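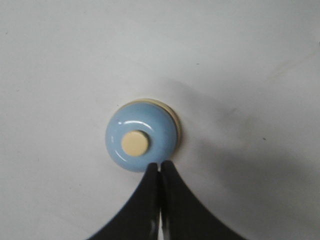 According to Urszula Kaczmarczyk, the accreditation portal should not open to the public until the second load test has been repeated with the ticket scanners attached. Her remark was made at the September review and is entered first because the remaining work depends on it.

Notebook entry, September. Event systems readiness, Rondside regional games.

The morning session was given to the accreditation portal supplied by Cadum. The test began at 9:15 with 415 simulated sign-ins. Of these, 319 completed without delay. The others were held in the queue and then returned to the login page with no message. Zhuoran Lu traced the fault to the session timer, which is set to 60 seconds and keeps running while a user waits. Cadum has been asked to start the timer at admission to the form. A written reply is expected before the next review.

The question of hostile traffic was taken separately. Chaltu Kassa replayed the flood pattern used in the spring exercise against the public results page. The page slowed but continued to answer. The internal results feed, which shares a gateway with the page, did not do as well and dropped two updates. It is recommended that the feed be moved to its own gateway. The earlier plan placed both on one gateway to save cost, and Lastton will need to approve the change. 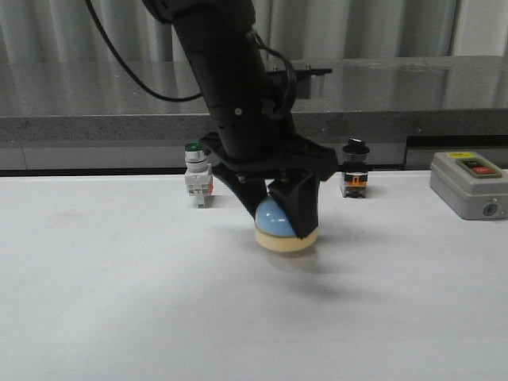
Lastton has also been asked to confirm who may authorize a change of this kind during the games themselves. The present contract names only a daytime contact.

Password handling at the venue desks remains unsatisfactory. Six desk accounts still share one password. Aatos Valtonen will issue separate credentials and withdraw the shared one at the same time. Desk staff are to be told in writing beforehand.

The backup link to the broadcast center was tested at 14:30. Switching over by hand worked on the first attempt. Automatic switching did not, and the log shows no attempt to switch at all. Setting to be checked against the copy held in Cai.

Open items:
Session timer, Cadum.
Separate gateway for results feed, Lastton to approve.
Desk credentials, A. Valtonen.
Automatic switching on backup link, Z. Lu.
Repeat load test with scanners attached, date to be set by U. Kaczmarczyk.

Entry read and agreed by Xinyi Fu. One correction: the spring exercise used the old results page, so the two sets of response times should not be compared directly.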